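Robotics club update, Zillville. Mohit Bansal and I split the term project in two: he writes the grasp code, I build the kitchen counter levels in the simulator.

We ran 500 grasp attempts overnight on the new level. Log is 24 pages, still reading.

Shireen Visser asked why we clutter the counter so much – the Iltville round scores you on picking one item out of a mess, so we practice on a mess.

Bottle level, sim view:

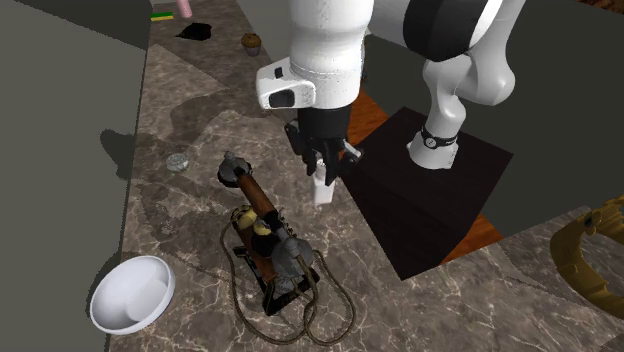 Hand at the small white bottle, old telephone lying next to it.

Next up is the muffin. Mohit wants a softer grip setting first.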